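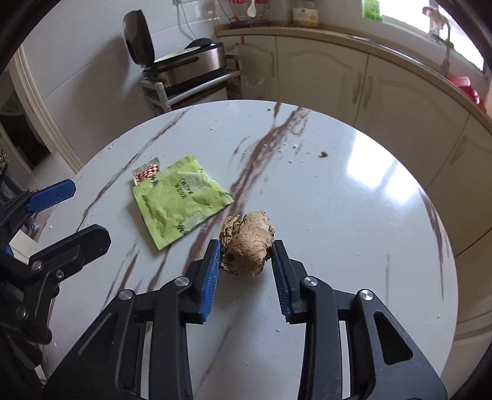 # Making a ginger bug (and then a fizzy drink out of it)

I've had three goes at this now and the last one worked so well that Weronika made me promise to write it down properly before I forgot what I did. So this is mostly for her, but if you've got a bit of ginger sitting about and a clean jar then you can join in.

A ginger bug is a starter, a bit like a sourdough starter only quicker and a lot less needy. You feed grated ginger and sugar to a jar of water for a few days, the wild yeasts on the skin wake up, and then you use the liquid to put the fizz into whatever sweet drink you like. I make ginger beer with mine. Hubert Jasińska uses his for rhubarb, which I haven't tried yet (his rhubarb is better than mine, so I'm waiting to be given some).

## Picking the ginger

Get a piece with a decent fat lobe on it. The long thin fingers are fine for stir-fries but you lose so much of them round the edges when you're grating. Ginger with lines and rings on it is completely normal, and a few flaky bits of skin on a side knob won't hurt either. Give it a squeeze: you want it firm. If it's squashy, or there's any fluffy mould on a cut end, pick another one.

**Don't peel it!** The skin is where most of the yeast lives. My first go was with beautifully peeled ginger and it sat there for a week doing absolutely nothing. Organic is supposed to be better for this, and my successful jar was organic, but so was one of the duds, so make of that what you will.

If a bit of the skin is really rough or has dark patches, look underneath with the tip of a knife. If the flesh is yellow and smells of ginger, carry on. If it's brown and sad, cut that part out.

## What you need for the bug

- a piece of unpeeled ginger, bigger than you think
- white sugar
- 500 ml water, boiled and left to go properly cold (or filtered)
- a big jar, washed in very hot water
- a square of cloth and an elastic band

My jar is an old Girnier one with a wide neck that I rescued from Krajewska, the junk shop by the station in Cladow. Anything with a neck wide enough for a spoon will do. You'll be stirring it a lot.

## Starting it off

1. Rinse the ginger under the cold tap and rub off any soil with your thumbs. No soap, no scrubbing brush.
2. Grate it, skin and all, on the coarse side of the grater. You want 2 tablespoons.
3. Put it in the jar with 2 tablespoons of sugar and the cold water.
4. Stir like mad until the sugar has gone.
5. Cloth on, elastic band round, and put the jar somewhere warm but out of the sun. Mine goes on the shelf over the fridge.

Wrap up the leftover ginger and keep it in the fridge, you'll be needing it tomorrow.

## Feeding it

Every 24 hours, add another tablespoon of grated ginger and another of sugar, and stir. I stir again at bedtime as well, mostly from nosiness.

On the second day you'll think it's dead. Mine always looks like a jar of dishwater with bits in. By the fourth day there should be little bubbles coming up when you stir, and a day or so after that it'll be hissing at you and the ginger will all float to the top. It should smell yeasty and gingery and a bit sharp. If it smells rotten, or you see anything pink or furry, bin the lot and wash the jar out.

Cold kitchen? Give it longer. The one I made in July was ready in four days, and the one before that (freezing flat, no heating) took nine.

## Turning it into ginger beer

Simmer a good thumb of sliced ginger in a litre of water for fifteen minutes with 82 g of sugar. I know that's a silly number. I started at 100, which was too sweet for me, and crept down until I liked it. Go up if you've got a sweet tooth!

Leave it until it's completely cold. I can't stress this enough, hot liquid will kill your bug. Then strain out the ginger, add the juice of a lemon and 60 ml of strained liquid from the bug, and stir.

Pour into plastic fizzy drink bottles, leaving a good gap at the top, and screw the lids on. Plastic is best while you're learning because you can squeeze it. When the bottle has gone rock hard, usually after two or three days, into the fridge it goes. Check it every day, please. I left one behind the bread bin once and I was wiping ginger off the ceiling light.

Open it slowly over the sink. It can be a tiny bit alcoholic, so I don't give it to children.

## Keeping the bug going

Top the jar back up with the same amount of water you took out, feed it, and carry on. If you want a rest, lid it loosely and keep it in the fridge with a tablespoon each of ginger and sugar once a week. Take it out the day before you need it and give it a feed.

When the jar gets too full of old ginger, scoop half out. I've put the scoopings in a cake, and it was all right, a bit chewy. Weronika says to dry them and blitz them into biscuits, so I'll have a go at that next and add it on here.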